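Review: Vallus travel vaccine cooler

Print this page
E-mail this page

The Vallus is a hard-sided cooler for carrying vaccines between a main clinic and smaller outreach posts. Our health program in Ornell used one from March through the end of the rainy season, on a route of 70 miles with two river crossings. It replaced an older Clornow box that had a cracked lid.

It holds 80 vials with the ice packs in place. The packs have to be conditioned before loading, and the instructions cover this in one short paragraph that new staff tended to miss. We ended up taping our own sheet inside the lid. 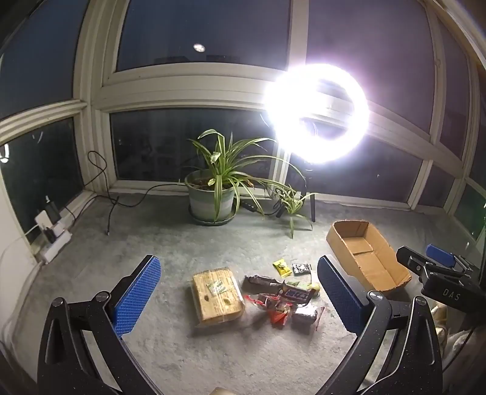 Temperature was steady on most trips. The built-in logger takes a reading every 4 minutes and stores a full day without trouble. Getting the readings off it is slower than it should be, and the cable feels cheap. Staff at the Son post copied the numbers by hand for a while.

The handles are good and the latches close firmly with gloves on. The shoulder strap is too narrow for a loaded box, and two of our nurses stopped using it.

At $855 the Vallus costs more than the Clornow, and spare ice packs are sold separately. For a clinic that sends doses out every week, the logger makes the price easier to accept. A program with short routes and a working refrigerator at each end could keep using a plainer box.

Print this page
E-mail this page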